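Home Browse Ask Tags Members

Fleece blanket sheds on everything I put down on it. Wash it, shave it or give up?

Wekstead Household Help > Textiles and Laundry
Viewed 428 times

mothballed_in_august

I have a big white fleecy blanket that lives on the bed in my loft room. The bed is also my folding table, my ironing board (don't start) and the place where every jacket in the house gets dumped on its way to somewhere else. The blanket is soft, it is warm, and it is slowly moving out of its own backing and onto my clothes.

Anything pale comes away looking fine. Anything dark comes away looking like it has been in a fight with a sheep. The worst victim is a dark gray plaid quilted jacket, because the stitching holds on to every bit of fluff and a lint roller only does the high ground. I went through most of a roll on Tuesday and the seams still looked frosted.
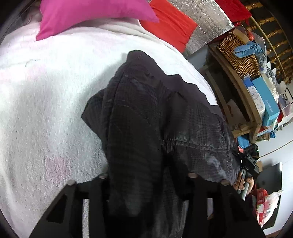 The jacket and the blanket, in their usual arrangement.

Things I have tried: shaking it out of the window (the neighbors now have some of it), vacuuming with the upholstery head, and one wash at 2 in the morning when I was annoyed. The wash seemed to make it worse. The care label went fuzzy and unreadable years ago, so no help there. It also has faint pale pink patches, which I blame on a red pillowcase and my own optimism, and I would like those gone too if there's a method that does both.

I don't want to buy a new blanket. I would also like to keep the bed as a folding surface, as the shelves are full and the floor is the floor. Is there a wash routine that gets a fleecy blanket to quit shedding, and how do I get the stuff out of quilting?

Share Comments (2)

drip_dry_dora: When you say the wash made it worse, did you use softener?

mothballed_in_august: A heroic amount. I thought I was being kind.

Boyang Feng

The softener is most of your answer. It coats the fibers, loosens them up and makes them slide out more easily, and the coating then collects whatever fluff is going. Stop using it on this blanket. Stop using it on towels too, while you're there.

What I do with mine, which was as bad as yours and is now merely a nuisance:

Take it outside and shake it, somewhere other than above the neighbors. Then wash it alone on cold, gentle cycle, with half the detergent you'd normally use and a cup of white vinegar in the softener drawer. Alone means alone. A fleece blanket washed with towels comes out wearing the towels. Give it an extra rinse. Then tumble it on the lowest heat or with no heat at all, and stop every fifteen minutes to clear the lint screen. The first time you will pull out enough to knit something. Check the machine's filter afterward as well, unless you enjoy meeting the repair man.

Don't use high heat. It can melt the tips of synthetic fleece, and then you have a blanket that sheds and scratches.

Expect to do this two or three times before you see a real difference. If it's still coming out in handfuls after that, the pile is worn and you're polishing a bald tire.

For the pink: if it's dye from a pillowcase, try an overnight soak in cool water with oxygen bleach, the powder kind, after testing a corner. Never chlorine bleach on synthetics, they go yellow, and you'll miss the pink. If it has already been through a hot dryer, I wouldn't hold my breath.

For the jacket, forget the roller. Put on a damp rubber dish glove and stroke along the stitching, always the same direction. The fluff rolls itself into little worms and you pick them off. A dry toothbrush gets whatever is left in the seams. Ten minutes with the radio on.

Share Comments (3)

mothballed_in_august: The glove! I got a worm as long as my finger out of one sleeve. I'm disgusted and very happy.

drip_dry_dora: Seconding the half dose of detergent. People pour it in like they're feeding a horse.

Boyang Feng: Rinse the glove between passes or you just hand the fluff back.

pegs_and_prejudice

Freezer. Fold the blanket, bag it, freeze it overnight, then shake it hard outdoors. My aunt swore by this for sweaters. I have never had a freezer big enough for a blanket so I can't tell you how it goes.

Share Comments (1)

Boyang Feng: So it's untested.

zusach_laundry_night

Good advice above (the first one). I'd add that you are treating the blanket for a problem the folding causes. Every time you drag a jacket across fleece you're combing it. Keep an old flat cotton sheet at the foot of the bed, flip it over the blanket when you fold, flip it back when you're done. Mine is a worn-out one with a hole in it and it has saved me more lint rollers than any vinegar.

Also, hang the quilted jacket up. I know. I have a chair like that myself.

Share Comments (2)

mothballed_in_august: Sheet is on as of tonight. The jacket is on top of the sheet. Small steps.

zusach_laundry_night: It counts.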